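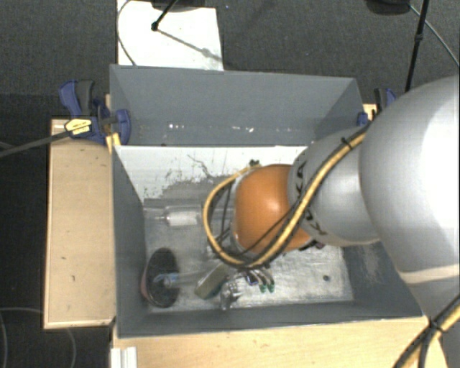

ビンピッキング用セルの作業部。KUKAの表示があるロボットアームと、クランプを添えた灰色のビン。

産業技術 > 自動化 > 設備計画 > ビンピッキングセルの調達

前の項目 | 目次 | 関連項目 | 次の項目
共有 11 コメント 178

ビンピッキングセルの調達(ビンピッキングセルのちょうたつ)とは、容器内に不規則に置かれた物品をロボットで取り出す設備について、要求仕様の作成、予算化、発注、検収までを行う一連の業務をいう。量産ライン向けの設備調達と共通する部分が多いが、対象物の種類が確定しない段階で見積りを取る場合があり、予備費の扱いに特徴がある。

費用の構成
予算は通常、アーム本体、把持部、視覚系、架台と治具、配線、安全装置、ソフトウェア、据付、教育に区分される。アーム本体は見積書で最も目立つ項目であるが、総額に占める割合は案件によって大きく異なる。制御装置が本体価格に含まれるかどうかは販売条件により異なり、比較表では同一条件に揃える必要がある。

外装ケーブルは消耗品として計上する。アームの外側に束線を沿わせる方式では、手首部の旋回に応じた余長をループとして確保し、結束バンド等で固定する。余長が不足すると引張りが生じ、過大であれば容器の縁や対象物に接触する。交換用ケーブル一式を初回発注に含めるか、保守契約に含めるかは、発注前に決定する。

容器と固定具
試験段階では既製の容器を木製の台に載せ、手動クランプで保持する構成が用いられる。専用治具に比べて安価で、容器の変更にも対応しやすい。一方、位置の再現性は作業者の締付けに依存するため、量産移行時には位置決めピン付きの架台に置き換える費用を別に見込む。

容器の内面は視覚系の性能に影響する。金属光沢のある底面では、擦り傷や反射が物体の輪郭と混同されることがある。透明または半透明の物品、銀色の細い物品を扱う場合は、照明と撮像方式の選定を先行させ、試験結果を得てからカメラを発注する手順が推奨される。容器を仕切り板で区分する場合は、壁際での把持姿勢と干渉範囲を仕様書に記載する。

可搬質量とリーチ
可搬質量は対象物のほか、把持部、フランジ接続部品、束線の質量を合算して算定する。リーチは容器の四隅の底面まで手首が届くことを条件とし、水平距離のみで判断しない。大型のアームを小型容器に用いると、リンクが容器上空を覆い、固定カメラの視野が遮られることがある。既存設備を転用する場合、この点が追加カメラの費用として現れる。

事例
Ovitmontの試験施設では、設備担当のGualtiero Bianchiniが8月にビンピッキングセルの更新計画を作成した。ソフトウェアにはGraroria、架台の設計にはBrisentが候補とされ、据付はLindqvistが見積りを提出した。受入試験は1175回の取出しで構成され、そのうち847回を混載状態、残りを単品で行う計画である。試験用物品の購入費は当初予算から漏れており、改訂版で消耗品費に追加された。

検収
検収条件には、成功の定義、再試行の可否、対象物の補充方法、停止時間の算入範囲を明記する。把持後の落下を失敗に含めるかどうかで成功率は変動する。支払いは発注時、据付完了時、検収時に分割する形が多い。

関連項目
産業用ロボット、エンドエフェクタ、束線、受入試験、減価償却

最終更新 2025年10月10日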